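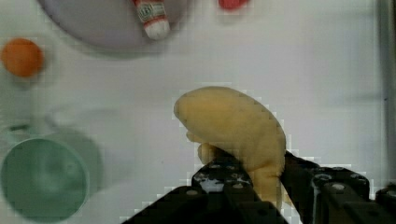

Wedero 2 Tent: Frequently Asked Questions

Filed under: Shelter / Support / Care and Spares

These answers apply to the current Stendbridge Wedero 2. The older model has a sewn-in inner and a different pole layout, and its parts do not fit the current tent. The current model has a grey label inside the left-hand door, near the zip base.

What does the stated weight include?

The figure of 1352 g covers the flysheet, inner, pole set and attached guylines. Pegs, stuff sack, repair sleeve and footprint are extra. The inner accounts for 519 g of the total. Weights vary slightly between production runs, mainly through differences in coating thickness.

How waterproof is the flysheet?

The flysheet fabric is rated to a hydrostatic head of 2000 mm when new. The figure refers to the height of a column of water the fabric holds back before it lets drops through. It is measured on flat, unused fabric and says nothing about the seams, which are taped separately. The groundsheet uses a heavier fabric with a thicker coating, and the two should not be treated with the same product.

Can the flysheet be pitched without the inner?

Yes. The pole ends seat in eyelets on the flysheet webbing, so the inner is not needed to hold the structure. Peg the four corners first, insert the poles, then tension the door ends. In wind, peg the upwind end before the poles go in.

Can the inner be pitched without the flysheet?

Only with the Pidness footprint, which has matching eyelets at the corners. Clip the inner to the poles from the centre outwards. The inner is mesh above the bathtub floor and gives no protection from rain.

How many pegs are supplied?

There are 14 in the peg bag: six for the corners and doors, and eight for the guylines. They are straight alloy stakes with a notched head, suitable for turf and firm soil. Push them in by hand or foot at right angles to the ground. Striking the head with a stone will usually bend the neck. For sand or loose shingle, use wider pegs.

Why is there water on the inside of the flysheet?

In most cases it is condensation. Breath and damp kit put moisture into the air inside the tent, and it settles on the flysheet once the fabric is cooler than the air. Open both top vents and leave the upper part of one door unzipped when the weather allows. Keep wet clothing in the porch. Pitching a little way up from a stream or valley floor also reduces it.

A leak behaves differently. It shows as a line or drip at one fixed point, most often below a seam or guyline anchor, and only during rain.

How should seam tape be repaired?

Remove the loose section only. Wipe the area with a cloth dampened with rubbing alcohol, let it dry, and brush a thin layer of seam sealant along the stitching, overlapping the sound tape at each end. Check which sealant the fabric needs. The Wedero flysheet is silicone on the outer face and polyurethane on the inner face, so sealant applied inside must be a polyurethane type and sealant applied outside must be silicone. Leave for a full night before packing.
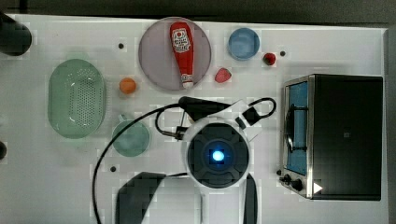 How should the tent be stored between trips?

Store it fully dry and loosely folded in a large cotton or mesh bag, somewhere cool and out of direct light. The supplied stuff sack is for carrying. Long periods under compression crease the coating along the same folds and wear it early. Leave the pole sections half assembled if there is room, as this takes the strain off the shock cord.

Can it go in a washing machine?

No. Machine washing and tumble drying both damage the coating and will void the guarantee. Pitch the tent, sponge it with lukewarm water and a mild soap, and rinse well. Household detergents leave a residue that draws water into the fabric.

The coating on my groundsheet is sticky. Can it be recovered?

Stickiness and a sour smell mean the polyurethane layer is breaking down, normally after storage in a damp condition. It cannot be reversed. Replacement inners are sold separately. Talcum powder will reduce the tackiness for a short period but does not restore waterproofing.

A pole section has split. What do I do?

In the field, slide the repair sleeve over the break, centre it, and tape both ends. If the section is bent, straighten it only as far as needed to pass through the sleeve. At home, replace the whole section. Untie the knot at the nearer end tip, slide off the sections in order, swap the damaged one, re-thread and retie. Sections are marked A to D and are not all the same length.

Are the Wedero poles the same as those in the Yáñez 3?

The diameter is the same and the lengths are not. Individual end tips and repair sleeves can be shared between the two tents. Complete pole sets cannot.

How do I order spares?

Use the spares form and give the batch code from the grey label. Address pole and peg queries to Erasto Kimaro, and fabric or zip repairs to Aldana Montecinos. Tents sent in for repair must be clean and dry. Orders received before noon on a Friday are sent out the same day. Repairs take longer from May until the end of August.

Tags: tents, tent care, poles, seam sealing, spares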